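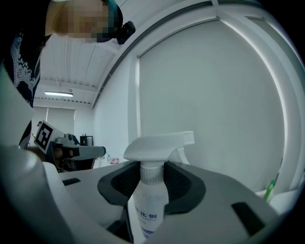
Sabina Cassim wrote to me that she never measures, she just pours until it smells clean. Sabina, no! Your poor counters!

2 min read

So this is my little gallery of cleaning day stuff, starting with the white spray bottle (trigger top, blue print on the label). I like a plain one I can refill, and for everyday wiping I put in 14 ml of vinegar and top it up with water to 200. Write the mix on some tape, and rinse the nozzle when you switch to something new. More bottles coming in February!

Comments

Crisóforo Solís: Does 200 ml last you the week? Mine's gone by Wednesday.

Sabina Cassim: Fine, I bought a measuring cup.

Recent
Sponges I keep going back to
The drawer under the sink
Scrubbing the Zamudio tile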